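My third month taking magnesium

I wrote in April that I would try one supplement at a time and keep notes, and then I wrote nothing more. A few of you asked. I stopped the turmeric after the bottle ran out because I couldn't tell any difference, and I didn't think that was worth a post. Magnesium has been more interesting, so this one is longer.

The reason I started was leg cramps. They came at night, mostly in the left calf, and they were bad enough that I would get out of bed and stand on the cold kitchen floor until they let go. My doctor did a blood test, said the result was in the normal range, and said I could try magnesium if I wanted to as long as I stayed at a sensible dose. My kidneys are fine. If yours aren't, ask first, as this is one of the minerals they have to clear.

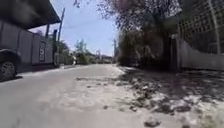 The lane, with the big tree on the right.

I keep the notes in a school exercise book by the bed. Each morning I write down whether I had a cramp, what time I went to sleep if I remember, and anything odd about the day before. It isn't science. I also walk more than I used to, and I drink more water, and either of those could be doing the work.

The first kind I bought was magnesium oxide from Tirby. It was the cheapest on the shelf and the tablets were large and chalky. I took it for 2 weeks and had an upset stomach for most of that time. The pharmacist told me oxide is poorly absorbed and that what stays in the gut pulls water in with it. That matched my experience. I gave the rest of the bottle to my sister, who wanted it for exactly that purpose.

After that I moved to glycinate, made by Bendov. These are capsules, easier to swallow, and my stomach settled within days. They cost more. I take them after supper with a full glass of water. 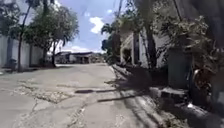 Reading the label

I got this wrong at the start, so I will spell it out. The front of a bottle may give the weight of the whole compound, and the part you care about is the elemental magnesium, which should be in the small table on the back. The Bendov front says 600 mg in large type. The back says that a serving has 81 mg of elemental magnesium. I had been thinking I was taking far more than I was. Also check how many capsules make up a serving. Mine is two.

Lesego Van der Merwe, who used to comment here a lot, wrote to me about the powder from Esposito. She stirs it into warm water and says it tastes of weak lemon. I bought a small tub. It does taste of lemon, and it also leaves grit at the bottom of the cup. I went back to the capsules.

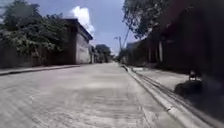 Cramps in the notebook went from several a week to one or two a month. The two worst nights since I changed over both came after long walks in hot weather, when I hadn't eaten much at midday. A long, straight concrete road in bright sun, like that one, is the kind of walk that does it, so now I take a banana and a bottle of water and I stretch my calves against the wall when I get home. I haven't had a bad night after a walk since.

Sleep is harder to judge. People say glycinate helps with it. I fall asleep at the same time as before and wake up at the same time as before, and I feel no different in the morning unless a cramp has woken me.

A few practical things. I leave a gap of a few hours between magnesium and my thyroid pill, on the pharmacist's advice. Some antibiotics need a gap too. I stopped the capsules completely for 8 days in the second month to see what would happen, and had one cramp, on the last night. I don't know what to make of that.
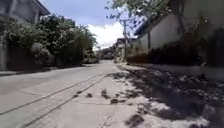
Trees on one side, dark wall on the other.

Food is the other half of it and I have been lazy there. Pumpkin seeds, almonds, spinach and black beans are all good sources. I put pumpkin seeds on my oatmeal now. I don't care for them much, but they are cheaper than capsules.

Next I want to try the magnesium spray from Cledent, which you rub on the legs. I doubt much gets through the skin, and the bottle is expensive for its size. My neighbor swears by hers and has offered me the end of it, so I will use that up before I buy one.

Posted 23/11/2018 in Supplements, Sleep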